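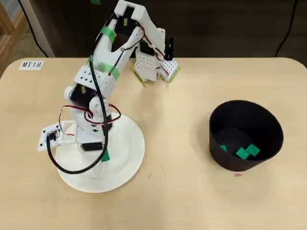
Por fin me he puesto con la galería de las mesas, que la llevaba prometiendo desde julio y Wulan Ginting ya me mandaba mensajes con signos de interrogación y nada más. Empiezo por la clara, la de madera con las esquinas redondeadas, que es mi favorita de toda la casa (y mira que hay competencia). El recipiente negro redondo, ese que se abre un poquito hacia el borde, me encanta sobre un tablero tan claro, y con las piececitas verdes en el fondo todavía más. Verde, negro y beige, ¡me pintaría el salón entero así!

Para los que llegáis nuevos: yo junto en esta página mesas y cosas pequeñas que se quedan encima de las mesas. Empecé en el blog viejo, el de Datidcombe, con una libreta y muy poca idea, y ahora el contador de visitas marca 3.742, que a mí me parece una barbaridad. La mitad serán de mi madre.

Azlan Halim me preguntó el otro día por qué siempre elijo tableros claros. Pues porque los oscuros me comen los objetos pequeños, y a mí lo que me gusta son los objetos pequeños: botones, dados, tapones, fichas de parchís. Tuve una mesa de nogal preciosa y acabé regalándosela a mi cuñado, que come encima sin mantel y me pone mala.
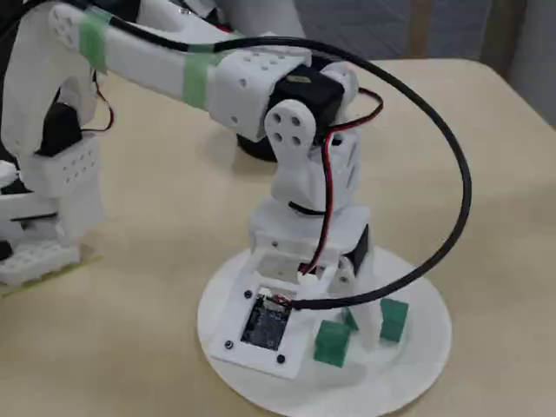
Y de los colores, el verde es el que más me pedís. Cualquier cosita verde sobre blanco o sobre madera clara se ve desde la otra punta de la habitación, y eso para clasificar piezas viene de maravilla. Yo en casa lo guardo todo por color en tarros de Zurnino, los de tapa de rosca, menos los botones, que van por tamaño porque así los dejó mi abuela y no me atrevo a tocarlos.

Si tenéis tableros sin tratar, un paño apenas húmedo y a secar enseguida. El limpiador con limón ni lo acerquéis, que yo le dejé un cerco a una mesita y ahí sigue, debajo de una planta.

El domingo subo la segunda tanda, con la mesa plegable de Standbridge y la caja de 25 compartimentos que encontré en un mercadillo (le falta una bisagra, si alguien tiene una parecida que me escriba).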